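Furniture Finisher, Full Time
Skivora Woodworks, Wellow Building

Skivora Woodworks seeks an experienced furniture finisher to join its tabletop department. The company makes dining and conference tables for homes, libraries and public offices, and employs over 223 people at its main plant and the Sudside warehouse.

The finisher will report to Nandini Pillai, Finishing Manager. Duties include sanding and preparing surfaces, mixing and applying stains and clear coats, inspecting completed work, and keeping accurate batch records. Most orders are for light-colored wood with the grain left in view. 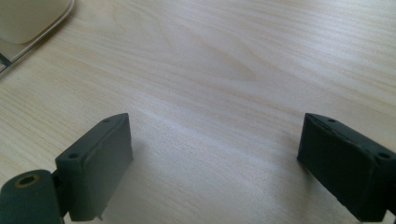
Requirements

High school diploma or equivalent
At least two years of paid experience in wood finishing
Ability to lift 50 pounds and stand for a full shift
Working knowledge of spray equipment and safe solvent storage

Terms of Employment

The shift begins at 7:00 a.m. Health coverage starts after two months of service. The position is open until filled, with a start date in April preferred.

How to Apply

Send a resume and the names of two references to Subbarao Acharya, Human Resources, quoting job number 2727. Skivora Woodworks is an equal opportunity employer.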